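Small green belt conveyor: parallel marks in one spot, belt drifts to one side
Asked in Conveyors and Drives
553 views, 2 answers

Question

I have a short bench conveyor with a green belt, glossy top cover, driven through a toothed timing belt at one end. It came from a surplus dealer in Fukuvdale without paperwork. The frame has no maker's plate. The dealer's ticket said Hernum but I can't match it to anything in their catalog.

Two problems, possibly related.

First, there is a group of fine pale lines on the top cover, all in one place, running the same direction as belt travel. They are spaced evenly across the width and they all stop at nearly the same point. I can't feel them with a fingernail. The cover next to them has gone dull.

Second, the belt walks toward the operator side. Over a shift it moves far enough to touch the side rail. I have adjusted the tail pulley twice in September and it holds for a day or so, then goes back.

Load is light, small cartons, nothing over a couple of pounds. Speed is low. Start and stop cycling is frequent, the belt indexes one carton at a time and waits.

Do I need a new belt, or is this cosmetic? And should I be looking at the timing belt or leaving it alone? I don't want to order from Wiselow and find out the replacement does the same thing.

Answer 1 (accepted)
Fuseini Agbenyega, October 11, 2025

Treat these as separate faults until you have evidence that they are connected.

Marks. Lines parallel to travel, evenly spaced, with a common end point, mean something with an even pitch was pressed on the cover while there was relative motion. Usual sources are a carton stop with ribs on its lower edge, a brush strip set too low, or a ribbed tray held against a stop while the belt kept driving. If the source were fixed to the frame and always in contact, you would get lines around the full length of the belt. Yours stop, so the contact was short. With an indexing conveyor I would suspect a jam where the belt slipped under a stationary item.

Test: wipe the area with isopropyl alcohol on a white cloth. If the lines lighten or move, it is transferred material and you can clean it off. If they stay, it is abrasion of the cover. Abrasion you cannot feel with a nail is shallow and does not affect carrying strength. The fabric ply carries the tension. Replace the belt when you can see fabric, when an edge frays, or when the splice starts to lift. 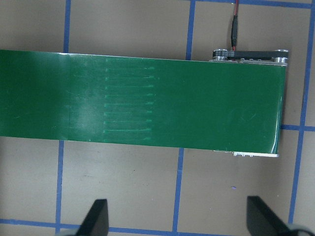
Look for the splice while you are cleaning. On a light PVC belt it can show as nothing more than a faint line or crease across the width, and it is easy to miss under overhead light. Mark the edge next to it with a paint pen so you can find it again. Then run the belt slowly and watch the edge position as the splice goes over the tail pulley. If the edge jumps sideways once per revolution, the splice is out of square and no amount of tail adjustment will hold it. A steady drift in one direction points to the pulleys or the frame.

Order of work for tracking:

1. Lock out power. Check that the frame is level across its width at both ends.
2. Clean both belt pulleys. Built-up dust on one side acts as a crown in the wrong place.
3. Measure center distance between head and tail pulleys on both sides. Set them equal.
4. Tension until the belt stops slipping under normal load and no further.
5. Adjust the tail a quarter turn at a time, 40 belt revolutions between adjustments. Most people don't wait long enough, and that would match your "holds for a day."

Timing belt: it does not steer the conveyor belt. Check it for missing teeth, cracks at the tooth root, and rubber dust under the drive. Put a straightedge across the faces of its two pulleys. If they are not in line, the timing belt will wear on one edge. Printing on the back usually gives pitch and length. If it is too small to read, photograph it with a close-up lens, or count teeth and measure the width.

Answer 2

Had same lines on ours, ignored them, fine for years. Just flip the belt if it bothers you.

Comment on Answer 2 by Fuseini Agbenyega: Don't flip it. Most light PVC belts have bare fabric on the underside, and the glossy cover will drag on the slider bed. It also can't be done on an endless belt without cutting the splice.

Comment on Answer 1 by the asker: Alcohol did nothing, so abrasion. Center distance was off by 2 mm side to side. Reset and running now, will leave it alone for a week. The ribbed trays from Mensah fit the spacing of the lines, so I have moved those to the other bench.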